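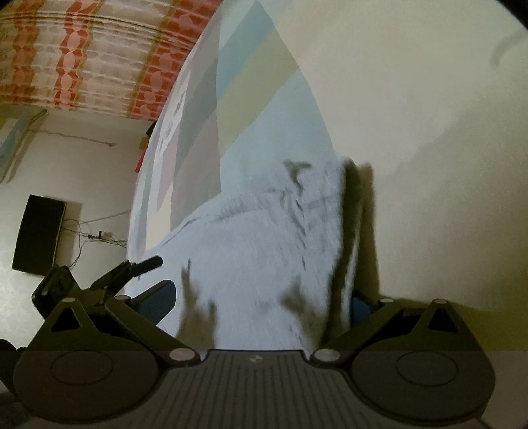 OK so need opinions on fleece towels, the thick fuzzy kind. Bought a stack of them in June for the dog and the gym bag, and washed everything with a dark load like an idiot. The light blue one is the worst, dark specks and streaks all through it, mostly in a band over the top folds and down the right side. Ran it through again by itself, hot. Dried it. Folded it up and it still looks like I mopped a garage. The striped blanket behind it is the next thing I want to wash and now I'm scared to put them anywhere near each other. Is there a trick or do I toss it
- pastelload

Don't toss it. Lint roller first, BEFORE any more washing. You're just moving it from one side to the other.
- Ekar_70

Tried the roller. 18 sheets. Gets the top stuff, the rest is way down in the pile.
- pastelload

Hot water was the mistake imo. Fleece is polyester most of the time, it grabs lint like crazy and heat makes it cling worse. Cold wash, half cup white vinegar, NO softener. Then tumble on air only with a couple clean dryer balls. Empty the lint screen halfway thru.
- Ji-hoon Baek

vinegar again. every thread on this board lol
- drunen_upstairs

It works for me, what do you want me to say. Did four bath mats that way last month
- Ji-hoon Baek

I've done it with and without and could not tell you which was which. What gets the lint out is the tumbling. Shake it outside, hard, then 10 min in the dryer no heat, then shake again. Vinegar does nothing for lint, it's for soap buildup
- drunen_upstairs

Soap buildup is part of why it sticks! How much detergent are you using pastelload?
- Ji-hoon Baek

uh. fill line? The big line. Clarnero liquid, the unscented
- pastelload

There's your problem, or half of it. Two tablespoons is plenty for a load of towels. I cut mine way down and they stopped coming out stiff too.
- Trygve Solheim

Also what was in the dark load. If it was new black towels or a cheap throw those shed for ages, wash them alone the first few times
- Ekar_70

Black cotton socks and a bathrobe. The robe is new. so yeah, the robe
- pastelload

Robe. Always the robe
- Ekar_70

For stuff down in the pile get a rubber pet brush, or a damp rubber dish glove if you have one. Lay the towel flat on something you can pin it against, short strokes one direction. Comes up in little rolls. Dont fold it till you're done, you'll press it all back in. I did a whole couch cover this way, took an evening and my wrist hurt after.
- Trygve Solheim

+1 glove. Would not use a fabric shaver on it, someone is going to suggest that
- drunen_upstairs

I was going to suggest that. Used my Engström shaver on fleece plenty, lightest setting, no holes
- Ekar_70

Shaver cuts pills. This is loose lint. You'd be thinning the towel for no reason
- drunen_upstairs

Fine, fair for lint. Still good on the pills
- Ekar_70

Update. Did the glove over the tub for one side, huge difference, gross amount of fuzz. Then shook it off the back steps. Still a few specks near the hem but I can live with those. Doing the other side tmrw. Blanket is getting washed alone, cold, small amount of soap. Skipped the vinegar bc I'm out, sorry Ji-hoon
- pastelload

lol ok. Let us know on the blanket. check the tag first, some of those say no tumble
- Ji-hoon Baek

Tag is washed blank. going low heat and hoping
- pastelload

Line dry it if you can. Takes longer, no risk
- Trygve Solheim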